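Road frontage easement

A road frontage easement is a recorded right that lets the owner of one parcel of land reach a public road by crossing the part of a neighboring parcel that touches the road. It is most common in rural land sales, where a large tract is divided and one or more of the new parcels is left without direct contact with a public road. The easement is attached to the land and normally passes to later owners when either parcel is sold.

Terms

The parcel that gains the right of passage is called the dominant parcel. The parcel that is crossed is called the servient parcel. An easement of this kind is described as appurtenant, meaning that it cannot be sold apart from the dominant parcel. 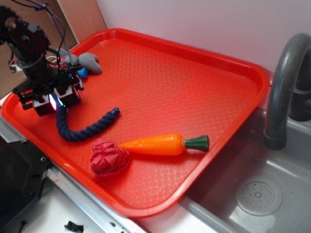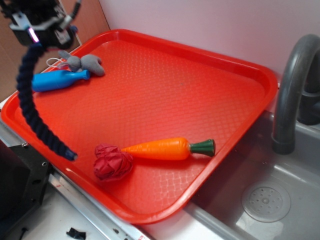
Does the owner of the crossed parcel still own the strip of land?
Ownership of the strip stays with the servient parcel. The owner may use it in any way that does not block or unreasonably hinder passage.

Creation

Most road frontage easements are created by express grant, either in the deed that divides the land or in a separate written agreement. The document is signed by the owner of the servient parcel and filed with the county recorder. A typical grant states the location and width of the strip, the permitted uses, and who pays for upkeep.

An easement may also arise without a written grant. An easement by necessity can be found where a single owner divided a tract and left one part landlocked. An implied easement can be found where a driveway was already in plain use before the division. A prescriptive easement rests on long, open use without permission, and the period required is set by state law. Unwritten easements usually have to be confirmed by a court before a lender or title insurer will rely on them.

Width and location

A surveyor fixes the strip by a centerline or by two side lines. Where the deed gives no width, courts generally allow what is reasonably needed for the stated purpose. A width that suits a farm lane may be too narrow for a shared private road, and local fire codes may set a separate minimum.

In the Whitcombe tract, a 52-acre property divided into three parcels, the rear parcel was served by a strip 31 feet wide along the east line. The survey, prepared by Wael Ouazzani and recorded on 1/7/19, placed the first 11 feet of the strip inside an existing drainage ditch. A corrected description was filed in March of the same year, moving the strip west to firm ground.

Permitted use

The wording of the grant controls. "Ingress and egress" covers travel on foot and by vehicle. It does not always cover buried water lines, power poles, or the hauling of timber, and these are often listed separately. Subdivision of the dominant parcel can raise a dispute over added traffic. The usual test is whether the new use places a heavier burden on the servient parcel than the original parties would have expected.

Upkeep

Unless the grant says otherwise, the holder of the easement maintains the traveled surface. Where several owners share a lane, a road maintenance agreement divides the cost by parcel, by acreage, or by distance traveled. The agreement for Trunwood Lane, for example, assigns costs by distance among 13 parcels and treats grading and culvert repair as separate charges.

Gates may be allowed on farm land if they are kept unlocked or if every holder has a key.

Termination

A road frontage easement may end by written release, by expiration of a stated term, or by merger when one person comes to own both parcels. An easement by necessity ends when another legal route becomes available. Nonuse alone is seldom enough; abandonment requires clear conduct showing intent to give up the right.

See also

Landlocked parcel
Flag lot
Private road
Title survey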